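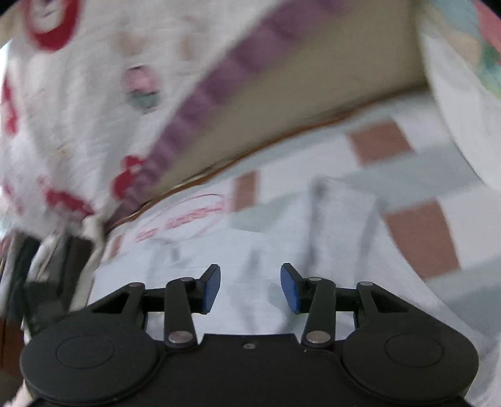 3.2 Collecting the Towel Demonstrations

Our student team at Nernby spent much of November working with hand-held grippers in a bedroom setting, and we grew quite fond of it. Cloth near the floor is a lovely, stubborn problem — it bunches, it slides, and it never lies the same way twice. We kept 92 demonstrations for the Zernis set.
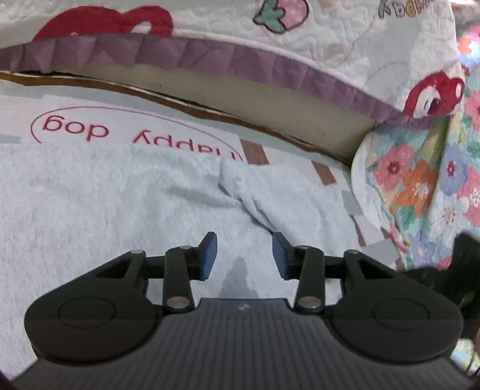

Figure 2a. Open blue finger pads over a light grey towel, with part of the printed mat beyond.

Each student first practiced alone for 20 minutes, and only then moved on to sessions with 2 grippers, where the pair had to learn (with a good deal of patience!) to share a small patch of floor. 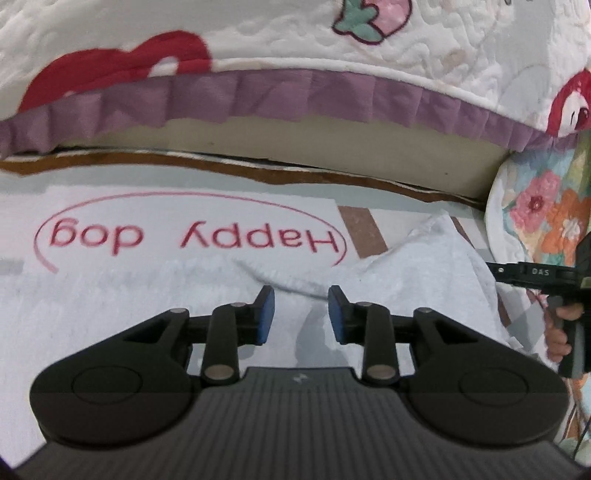

Figure 2b. A second gripper, held by hand, reaches in from the right beside the bed.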